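Give Us Back the Night Walk

I want to make a case for the most underrated hour in Parkville, and it starts when the dinner dishes are done. Go outside. Walk down the middle of your neighborhood, slowly, with nowhere to be!

I have lived here for 28 years and I only started doing this last March, when a bad back put an end to my running. I expected to be bored. Instead I found a town I had never met. The bakery vents on Clindley Avenue smell like bread by ten at night. The frogs behind the Paiva lot are so loud you have to raise your voice. And streets I had cursed from behind a steering wheel for years turn out to be wide, handsome places once the traffic goes home.

People tell me they would walk more if the town were brighter. I understand that, and the dark stretch by the school needs fixing. But I don't think we should light every block like a ball field. The council wants 40 new poles between the river and the depot, and I would happily trade half of them for benches and one decent crosswalk. A good street at night has some light and some dark in it - a lamp, a doorway, then a bit of shadow where your eyes get to do some work.
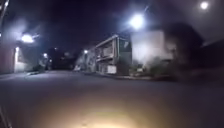 Street lamps and stacked balconies along an empty stretch of road at night.

Look at how much pavement we have, too. All day long it belongs to cars, and fair enough, we need to get to work. After dark it could belong to us for an hour or two. Jemier, a town of roughly 3,000, closes its main street to traffic one evening a month, and I came home from there grinning like a kid. People brought folding chairs. There was a checkers game going on the center line.

We could do that here with a few sawhorses and a permit. Start with one block of Clindley, in warm weather, from eight until ten. I'll bring the lemonade.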